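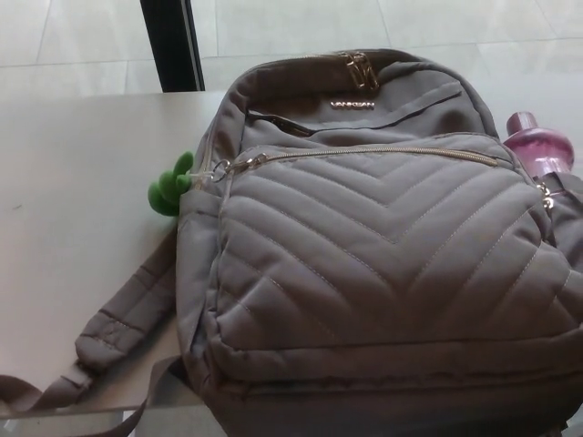 **Strand**, fabric care editor, Kirnholm Home Notes
2020-12-29

## Washing quilted bags and backpacks by hand

Quilted fabric holds water in the padding long after the surface feels dry. Most damage comes from soaking too long or drying too fast.

**Before washing**

- Empty every pocket, turn the linings out and brush the seams.
- Remove clip-on straps and key rings.
- Close metal zippers. Open teeth snag stitching.
- Test the cleaner on an inside seam.

**Washing**

Fill a basin with cool water and add a capful of mild liquid soap. Janodell wool wash rinses out well; powder tends to stay in the stitch lines. Work along the rows of quilting with a soft brush, never across them. Limit the soak to 30 minutes. Rinse until the water runs clear.

**Drying**

Press between two towels. Do not wring. Stuff the bag with a 400 g roll of plain white paper, stand it on a rack away from heaters, and change the paper when it feels damp.

**Zippers**

Wipe metal teeth dry the same day. If the slider drags, rub a plain candle along both sides and run it back and forth. Oil stains fabric.

Bags with leather trim need spot cleaning only. See the May page for leather.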